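Against the empty table

The advice has come round again, as it does every January. Clear your surfaces. Take everything off the table, wipe it, and put back only what you use every day. Marlene Dantas gives it a whole chapter in the decluttering guide my sister-in-law sent me, and she is very firm that a bare tabletop leads to a bare mind, which she appears to think is a good thing to have.

I have my doubts. I have worked at tables all my adult life, first mending radios for a shop in Queiroz Street and later at home mending whatever people bring round, and I have never managed to keep one bare beyond the first cup of tea. Nor have I met anyone who does a day's work at one and keeps it as these books would like. The tables in the guide belong to people whose work is done somewhere else, or by someone else, or on a telephone.

Consider what is being asked. You are halfway through a job and it is time for supper. The tidy person puts the tools in the drawer, the small parts in a tub, the tub on a shelf and the lid on the tub. Next morning the tidy person takes them all out again and tries to remember which screw was the short one. Dantas says this takes 6 minutes a day. I would like to know who held the stopwatch. In my house it is nearer 45, and most of that is spent on the floor with a torch.

What I do instead is push things to one side. It isn't a system and I wouldn't try to sell a book about it. The things I'm using drift to the edge, the middle stays open for the job, and when I come back I can see where I was.

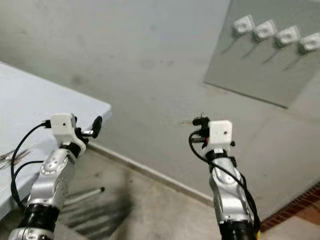

A few thin metal bits left near the side of a pale tabletop.

I'm told that leaving things out is stressful to look at. Kavitha Bhat, who runs the evening repair class at the Fetano hall and has far more patience than I have, has heard this from every new intake. They arrive with a Mavell tool roll, 97 pounds' worth in one case, with a loop for each implement, and spend the first hour threading everything back into its loop. By November, she tells me, the rolls stay in the bag and the tweezers stay on the bench.

There is a fair case on the other side and I had better put it. Small sharp things on a table where children eat are a bad idea. Shared benches need clearing or the next person gets your mess. And I lost a watch spring in 2019 that a tub with a lid would certainly have saved. I grant all of it. A table that does two jobs has to be cleared between them, and plenty of us have only the one table.

But that is an argument for a second table, if you can squeeze one in, and the guides never make it. They would sooner sell you boxes. The Skakus range now runs to 136 pieces, including a tray for holding the smaller trays, and I can't help noticing that the bare surface always seems to need a good deal of buying before you can have it.

My own view is that rounded corners matter more than clear ones, for anybody with hips, and that a pale top is worth having when you drop something dark and tiny. Get the height right. Get a decent lamp. After that, leave your things where your hand expects them and give the whole lot a wipe when it gets sticky.

My sister-in-law wants to know how I'm getting on with the book. It is on the table, under the soldering iron stand, which had a wobble.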